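FOR IMMEDIATE RELEASE
May

Amville Laundry Room Opens Free Folding Hours, Wants Your Clean Shirts

AMVILLE - Got a chair with a pile on it? Bring the pile. The Kadura Street laundry room starts free folding hours this month, mornings from 9 a.m., no sign-up, no charge, no purchase of wash tokens needed.

The program is run by Santoro Home Services, the same outfit that took over the laundry room last fall. Staff will show people how to fold shirts, fitted sheets, kids' stuff, sweaters. Clean clothes only please. Ironing not included.

"People wash fine. They dry fine. Then it sits in a basket till Thursday week and gets worn straight out of there," said Asanka Biswas, who manages the site. "We had 244 people answer our spring survey and folding was the most hated chore. By a lot. Dishes came second."

Sessions run 51 minutes, one dryer cycle on the big machines. Come in with a wet load, fold the last one while you wait. Tables fit three households at a time so there may be a short line at the start of the month.

First up is the knit shirt, the one most people asked for. Soft knits slide, bunch at the neck and hold a crease wherever you left one. The method taught is plain: lay it out on a covered surface, smooth from the middle to the sides, bring the sleeves in, then fold up from the hem. Do not tug the hem. It streches.

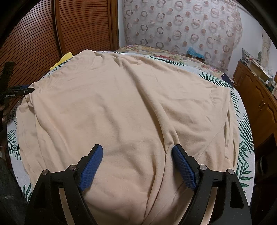
A beige knit garment on a leaf-print cover, folds and wrinkles still to be smoothed.

Table covers matter more than you'd think, according to Rafsan Kodikara, who wrote the folding sheets. A slick bare table lets knits creep. A cover gives some grip, and can go in the wash with everything else.

Printed folding sheets are free at the counter. 2,575 copies in the first run, English for now, other langauges to follow. Take one for a neighbor.

Also new: a give-away shelf by the door, named Iltudano after the old tailor shop that had the space before. Clean, folded, wearable items only. No socks without a partner. Shelf is cleared every evening at 8 p.m. and whatever is left goes to the clothing drive.

Kids welcome with an adult. Street parking out front, bike rack in back. Bring your own hangers if you want them.

Media contact: Asanka Biswas, Santoro Home Services, Amville. Interviews mornings before 9 a.m., call ahead. Folding sheets available to press on request.

###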